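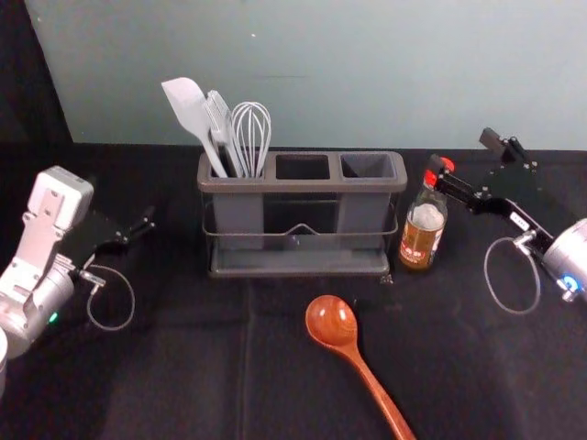 Falgate Home Dining begins its fall booking period in September, and households in Sanesex may now reserve a cook for weeknight meals or private dinners. Each visit covers menu planning, shopping, cooking and kitchen cleanup. Clients are asked to set out any serving pieces they would like used. A gray caddy with three compartments, with all of the utensils kept in the left one, is perfectly suitable. Our cooks bring their own knives and pans.

Weeknight service provides dinners for the refrigerator, packed in labeled containers with reheating directions. The fall list has 27 main dishes. Clients choose 3 per visit and may repeat a dish as often as they wish.

Dinner parties require 7 days' notice. Please report all food allergies when booking, including those of guests. Changes to the menu are accepted until noon on the day before the visit.

We have added a second service area. Homes in Ravn, on both sides of the river, may book on the same terms as those in Sanesex. A parking space near the door is requested for unloading.

Gift bookings are available for any month through June. The recipient selects the date and menu directly with our office. Unused bookings may be transferred once to another household.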